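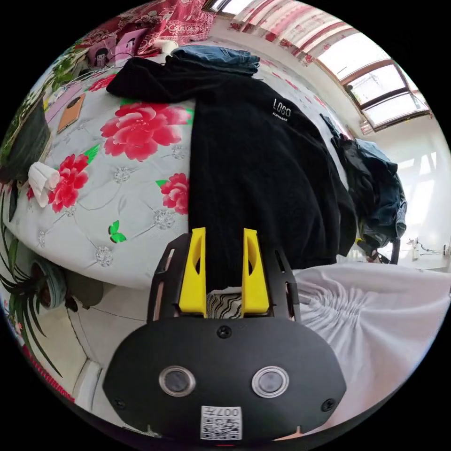 A hooded top always wants a second try, one respondent from Prernitz wrote in the margin of her diary, and she leaves hers until the jeans and T-shirts are done. We were delighted to find that remark, since it matches so much of what the other diaries say about folding on the bed.

4.2 The bed as a folding surface

Of the 271 households that kept the Skalletti diary, most named the bed as the place where clean clothes are sorted and folded. Tables came a distant second. Respondents liked the size of the bed and the fact that a garment can be laid out at full length, sleeves and all. What they disliked was the softness. A quilt gives under the hand, creases travel, and a sleeve that has been straightened slides back as soon as the body of the garment is pulled.

The diaries list 2044 garments in all. We grouped them with the Liyanage scheme, which sorts by shape and ignores fabric, and 571 fell into the long-sleeved top group. Within that group the hooded sweatshirt is by far the most interesting item! It has two sleeves that go their own way, a thick hem, and a hood that can be laid flat, tucked in, or left as a lump at the top. More than 100 entries mention the hood separately, often with some feeling.

Jeans behave very differently. They hold a crease, they stack, and once folded they tend to stay on the bed as a kind of marker for where the finished pile will grow.

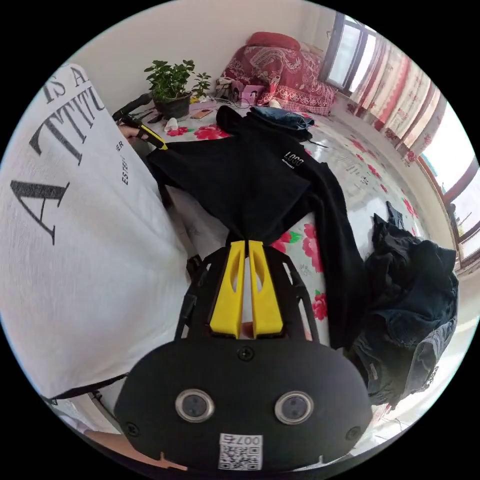
Figure 3. A black hooded sweatshirt stretched across a bed, with folded blue jeans beside the hood and a heap of dark navy clothing to the right.

Stretching comes up again and again in the diaries. Several respondents pull the garment from both ends before the first fold, and they describe this as the step that decides how the rest will go. Others skip it and smooth with the flat of the hand from the chest outward. Both groups fold the sleeves in next, but they part ways over the hood, and we return to that in Section 4.3 with the Illex timing sheets.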